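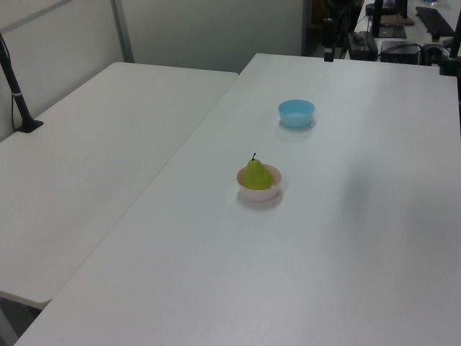 Manon Simard reckons the trouble with most allotment societies is the waiting list. Hers, in Jelville, had 288 names on it when she took over the orchard side of things, and she says half of them only wanted somewhere to sit. "So I said, fine, sit. But sit under a tree, and prune it while you're at it."

Which is more or less how the Skeltberg orchard got going. Old railway land, bramble to the shoulder, a tap that worked when it felt like it. The council wanted it for parking. Simard wanted pears.

"Everyone does apples," she says. "Apples are easy, people bring you apples whether you like it or not. I wanted something that makes you wait." She got her wait. First trees went in one November, bare root, in sleet, and two died before spring. The rest sulked. "Five years before I had anything worth putting in a pie. Five! I had people ringing me up asking when the fruit was."

There are 31 trees now, trained along wires on the south side where the sleepers used to be stacked. I asked if she'd always known how to do it. Big laugh. She learnt from a library book and from ruining things, mostly cutting too hard in summer and then not at all for a year out of guilt. 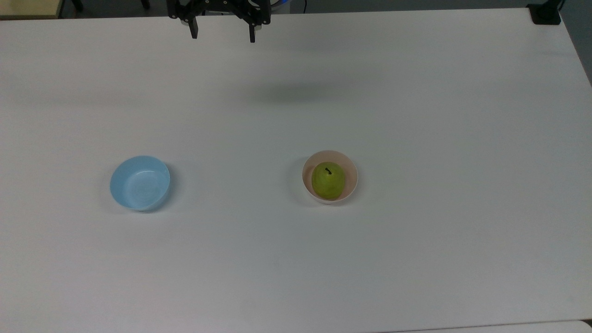

Money was the other headache. Bikero, the cycle shop on the corner, paid for the wire and the posts and asked for nothing except a rack by the gate. The shed came later, from a builder called Dumitrescu who was clearing a yard and drove it over in peices. "He wouldn't stop for tea. Just dropped it and went." It still leans. She's given up on the door.

What about thieves? She shrugs. Kids come over the fence in late summer and go off with pockets full of rock-hard fruit, and she thinks that's punishment enough. Wasps bother her more. And scab, which she talks about for a good ten minutes — I've cut most of it, sorry Manon. Short version, rake up your leaves and don't leave them in a heap by the trunk.
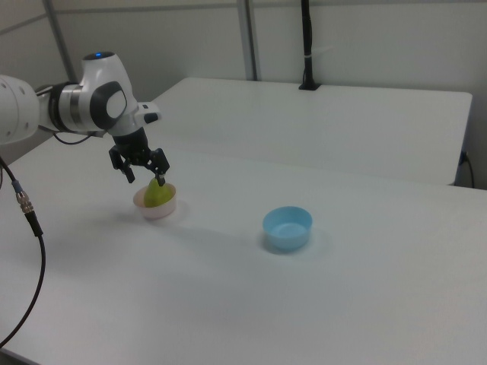 Picking is what people get wrong, she says. They wait for a pear to go soft on the branch and by then it's brown in the middle. Lift it in your palm, tilt it, and if the stalk comes away clean it's time, hard or not. After that it's an indoors job. One that's still green like the pear in the little pink bowl can be left out in the room and checked daily, with a thumb near the stalk, never round the belly. "Press the fat part and all you've done is bruise it. The neck tells you." Keepers go somewhere cold and dark, not touching each other, and she looks them over every few days becuase one bad one will take the rest.

She'd like a second row along the north wall, cookers probably, as they mind the shade less. Needs the council to say yes first. She's written to them twice and had one reply, about bins.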